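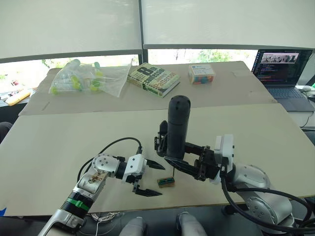
My work table by the window, cardboard on top, small stuff still waiting for a home.

**Does anyone else keep cardboard on a good table? How do you stop the sheets from sliding?**

Posted by windowsill_wren, 17/07/2025

Hi all! So I have a big light-colored table under the windows and I love it more than is reasonable. It came from Brosdale when they were closing out their office line, and I've already put one long scratch in it with a pair of scissors. After that I went looking for something to cover it with and landed on plain cardboard, two big flat sheets, one across the back half and one across the front, with the front one lapped over the back one. Free, pale enough that the room still looks bright, and I can swap it out when it gets gross.

Mostly it's great. My trouble is the seam. The front sheet rides on top of the back one, so there's an edge running across the table, and every time I drag something toward me it catches. Last night it was a book (a James Patterson, *8th Confession*, hardcover, and those corners are sharp) and the whole front sheet came along with it. I've got a bit of blue tape on the left corner at the front, and I'd love to avoid taping the whole thing down, because I'm scared of what the glue does to the finish if it sits there in the sun all summer.

The other half of my question is the small stuff. My table turns into a parking lot. At the moment it's the book, a little box of building blocks, a plastic bag of clear tubes with yellow-green caps, and then my laptop over on the right with the mouse next to it. The blocks at least have their own box. The tubes are in a floppy bag that spreads all over the place and takes up twice the room it should. I don't want to buy a whole drawer system, and the desk off to the left is already a mess, so "put it on the other desk" won't fly – I've tried.

Oh, and I have white roller blinds but I like them partly up so I can see the trees. Does cardboard go yellow or curl in the sun? My sister says yes, but she says that about everything.

---

**Linnea Öberg**

I've had cardboard on my sewing table for 2 years, so I have opinions!

Flip your overlap. You work from the front and pull things toward you, so you want to be pulling *down* a step and never up into one. Tuck the front sheet under the back one and the book will just slide off the edge and keep going. You'll still feel a bump, but it won't grab. It takes a minute to change and you may not need anything else.

If you want it flatter than that, butt the two sheets together with no overlap and run paper tape along the join, on the top side only. Then the tape never touches your table. You do need straight edges for this. Mine were terrible until I cut them against a metal ruler, with a scrap piece underneath (please use a scrap piece, I say this as someone with her own scratch).

For the sliding, I use rubbery shelf liner, the kind with the holes. I cut strips 18 inches long and put one under each corner and a couple in the middle. Check a hidden spot first and lift it once in a while, as some liners can mark a finish if they sit in the heat. Same goes for the blue tape. I'd peel it and put on a fresh piece every couple of weeks in a sunny window and not wait for the end of summer.

Sun: yes, your sister is right. Mine faded darker where the light hits and stayed pale under the sewing machine, so now there's a machine-shaped patch. It curled a little at the window side too. I turn the sheets over when that happens and they flatten out again.

---

**paperclip_dad**

just get a desk mat

---

**tansy_and_twine**

I can't help with the seam but I can help with the tubes! Stand them up. A square food container or a cut-down juice carton works fine, caps up, and they take a fraction of the space. If they have to stay in the bag, fold the loose flap under and put a clip on it so it stops creeping.

Blocks and book can share one shallow tray at the back. I got mine from Gitden, 21 inches long, and when I need the table I pick up the tray and put it on a chair. It does mean the chair is now where the stuff lives, so make of that what you will.

I'd keep the tray away from the laptop side, though. My mouse used to end up under everything.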